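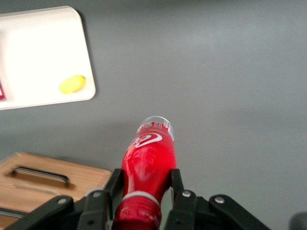
*Words by Keegan Kennedy*

The first crushed bottle at Vandgate came at run 400, and Vinzenz Wieser still talks about it with something close to delight. The gripper closed on the waist of the plastic, as it had all morning, and then it kept closing. By the time he reached the stop button there was fizz across the table and halfway up his sleeve.

What a lovely, maddening fault it was! The arm reported nothing wrong. The log, kept by a bit of software called Merex, showed a perfectly gentle grip. Wieser and his colleagues at the Plinen workshop swapped the fingers, then the cable, then the whole gripper, and seven bottles later they were no wiser.

The answer was in the order of the jobs. When a can came straight before a bottle, the controller sometimes held on to the can's force limit – a much firmer one – and squeezed the softer plastic with it. It needed a pause of less than two seconds between jobs to happen, so slow, careful testing never caught it.
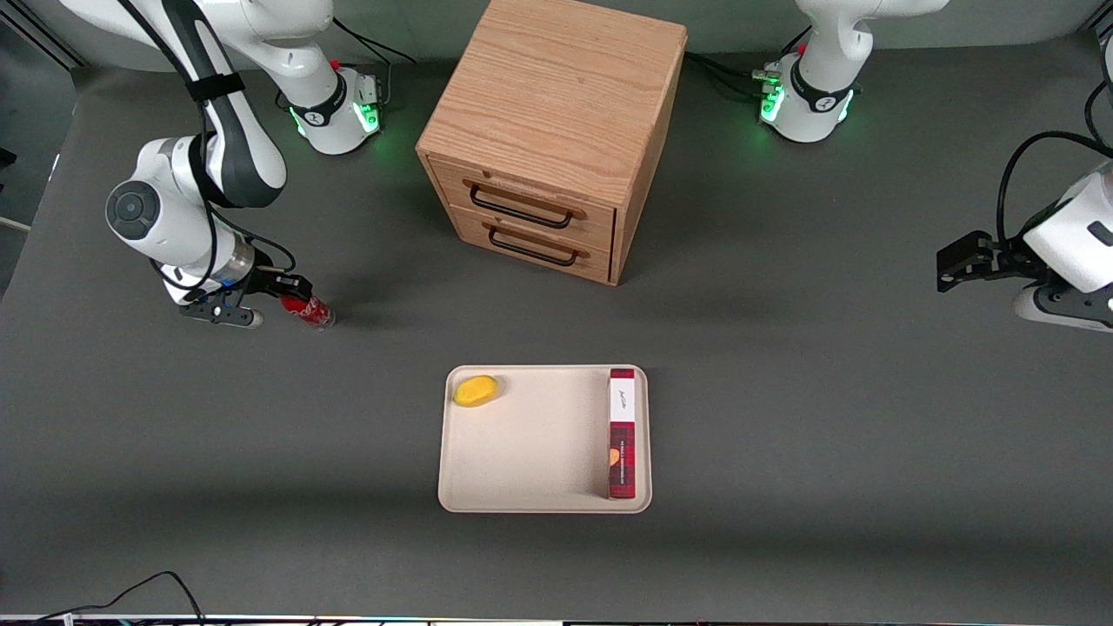

*One gripper holds a can while the other stays open at the Plinen workshop.*

I love this sort of story, but there is a serious side. "A bottle is only a bottle," Wieser told me. "I kept thinking about fingers." Every job now starts by clearing the old limit, and a separate check cuts the motor if the force climbs too far. The team wants 1,000 clean runs, cans and bottles mixed, before anyone works within reach of the arms again. They plan to start in October.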